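Bag station notes, Wihongi room — March, 14:20

Continuing from the morning entry. Backpack work is now done at floor level on the pink cushion.

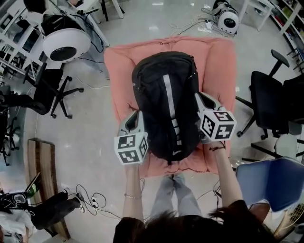
Packed weight set at 3 kg for all runs this afternoon, ballast in the main compartment only. Empty-bag runs left for tomorrow. Sequence unchanged: bag flat, front panel up, top end away from the operator, then lift, turn, set down, open the top zip, close it.

Zip: black Nike bag, 9 full cycles, no snag. Pull force not logged, as the Doltell gauge is still reading 200 g high with nothing on it. Recalibrate before using any of its figures. Earlier Brultirus numbers are unaffected.

Cushion: the cover wrinkles under load and the bag settles at a slight tilt. Smooth it flat between runs. Filling recovers slowly — leave it around 138 seconds before the next set-down, or the dip shows up in the height readings.

Floor: gloss tile throws the ceiling lights back. Try the blinds and half the lights before buying matting.

To do:
Second cushion, firmer, from Sastusska if they still have the size.
Wheel the office chairs back to the desks before starting.
Tidy the cables on the floor by the shelving.
Copy zip counts into the shared sheet.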